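**Work and Automation, Unit 4: the front desk**
Handout for the reading group. Set by Zofia Tokarz.

We have looked at warehouses and kitchens. This unit is on a smaller job, the handling of key cards at a hotel reception. Our case is the Karnberg, a hotel with 200 rooms, which has been trying out a robot hand for sorting and passing cards. The work there is split between a clerk at a laptop and a machine on the other side of the desk.
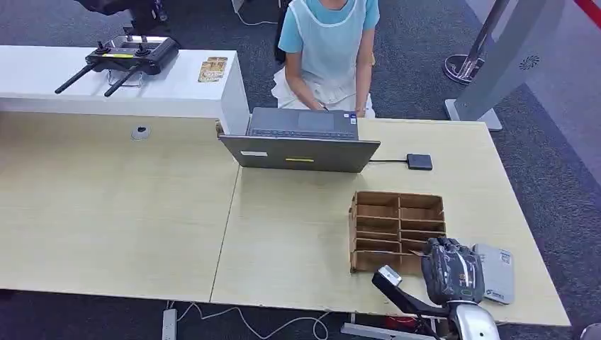

Before the trial, one clerk did the whole job: look up the booking, code the card, hand it over, and put returned cards back in order. On a full day that meant 400 cards through one pair of hands. Clerks described the sorting as dull, but they also used it as a rest between guests. When a task like this moves to a machine, the rest goes with it, and what is left is screen work and talking to people.

Ask of any such change:

- Which tasks left the person's day, and which came in?
- Who decides the pace now?
- Who puts things right when a card is dropped or put in the wrong slot?

At the Karnberg the last of these fell to the clerks. It was not in their job description, and the shift lead, Norbert Murín, had it added in the second month.
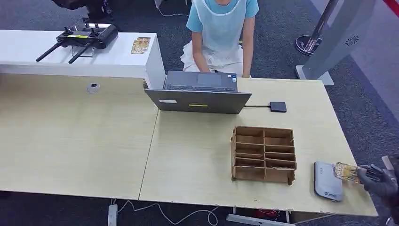 ## Skill and pay

Managers tend to say that the clerk is freed for better work. Check whether the grade or the pay moved as well. At the Karnberg the grade stayed the same, although clerks had four hours of training and now keep the fault log. Read the log extract in the pack and mark each entry as either a card problem or a booking problem. Some entries are both.

Holding a thin card by its edges is easy for a person and hard to set up for a machine, so small changes in card stock matter to the staff who work beside it.
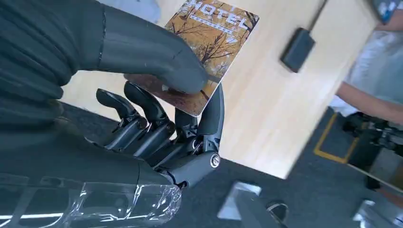 KARNBERG, June

Staff meeting notes, shortened. Clerks asked for a second chair at the desk and a written rule on who may stop the machine. The rule was agreed: any clerk on shift. The chair was put off until the budget is known.

For next time, write 500 words on the stop rule. Say who gains from it and what it might cost them to use it.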